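Prulel Kettle Descaler, pack of nine sachets

Item number: 1777
Made by Wultetti
In stock

Prulel is a white powder of citric acid for removing the limescale from kettles, urns and filter coffee makers. It has no perfume and no colour added. One sachet is enough for a kettle of normal household size. For an urn please use two.

If your water comes from a bore, or if you live in a town where the water is hard, you know already the grey crust on the bottom of the kettle. It is not dangerous to drink, but small pieces of it come loose and float in the tea, and the kettle becomes noisy and slow. Many people use vinegar for this. Vinegar does work also, only the smell stays in the kitchen for a long time and sometimes in the next few cups as well.

How to use

Fill the kettle half with cold water and bring it to the boil. Switch off at the wall. Add one sachet slowly, as the water will fizz and can rise up. Leave it standing until the fizzing has stopped and the metal looks clean. Pour it out in the sink, rinse well, then boil one full kettle of fresh water and throw this away before you make a drink.

For filter coffee makers, dissolve the sachet in a jug of warm water first and pour this in the tank. Run half of it through, wait a little, run the other half. After that run clean water two times. Remove the paper filter before you begin.

Old scale which has built up for years may need a second sachet. Please do not scratch it off with a knife.
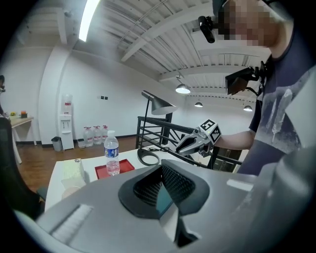
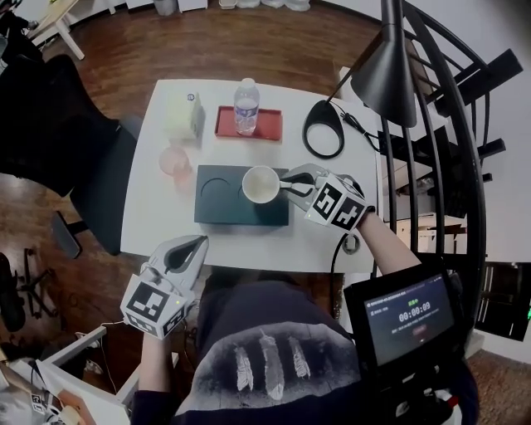

Can I use the same sachet for cups with tea stains?

Tea stains are a different matter from limescale, and the powder removes them only in part. You can pour the used warm solution from the kettle into the cups and leave it overnight, which makes the stains lighter. For a complete result we recommend bicarb soda on a damp cloth.

Suitable for

Stainless steel, glass and most plastic kettles. Glass jugs. Water urns with a stainless tank.

Not suitable for

Aluminium, enamel with chips in it, marble, and any natural stone benchtop. If some of the solution falls on a stone benchtop, wipe it immediately with plenty of water. Please check also the booklet of your appliance, because a few manufacturers allow only their own product.

Safety

Irritates the eyes. Keep away from children. If it comes in the eye, rinse with water for several minutes and ask a doctor if it still hurts. Do not mix with bleach or with any cleaner containing chlorine.

Storage

Keep the sachets dry and closed. Powder which has become hard in the sachet can still be used, it only needs longer to dissolve.

From our customers

"I bought it for the urn in our hall in Flundell. Two sachets and I could see the bottom again. The box could be stronger, mine arrived a bit crushed." Jhair Zapata

"Works well. I would like a bigger pack." Kibet Nyamweya

The bigger pack is planned for March. The Temba kettle brush, with the long bent handle, is sold separately and fits through narrow openings.

Delivery

Orders leave our warehouse on working days. The last parcels before the holidays go out on Thu 21 December. Unopened packs can be returned, and we pay the postage if the mistake was ours.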